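# The Flexible Office Has a Very Stiff Contract

9/6/25

Kruger wants you to know that you can leave whenever you like. The words are on its website, in the lobby, and on the card the tour guide hands you with your coffee. They are missing from the agreement, which runs to seven pages and asks for three months' notice, in writing, before the first of the month.

I toured buildings run by Kruger, Feltari and Drarkmont, posing as what I am: a small tenant with a small budget. All of them rent by the desk or by the room. All of them told me a regular lease was a trap for people like me.

Maybe so. But a regular lease tells you the square footage. Feltari's quote gave me a "team of seven" room and would not say how big it was. When I asked again, I got a floor plan with the furniture drawn in and the measurements left out.

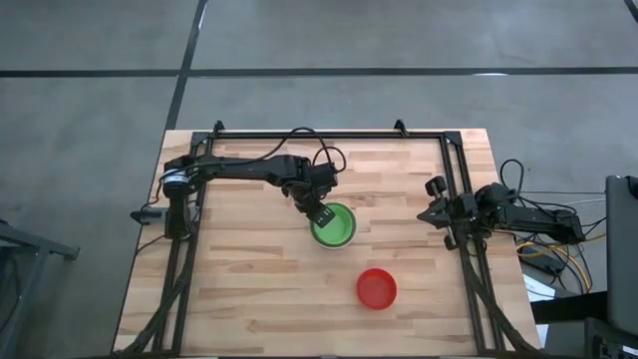 *A black arm mounted over a butcher-block tabletop.*

Then there are the extras. Drarkmont's monthly rate looked fair until I read the fee sheet: printing, mail, meeting rooms past the first two hours, air conditioning after 7 p.m. The setup charge was $1000, and the agent called it "a formality." I asked whether it could be waived, then. It could not.

Brokers I spoke with say the pitch works best on firms that have been burned by a long lease, and I believe them. I was burned by one myself. It still cost me less per month than nearly 3 of every 4 quotes I collected for this story.

Kruger has promised simpler terms in October. I asked for a draft and was sent a brochure. It has a nice picture of a plant, and on the back, in gray type, a line saying the terms inside may change without notice. Tenants, of course, still have to give three months.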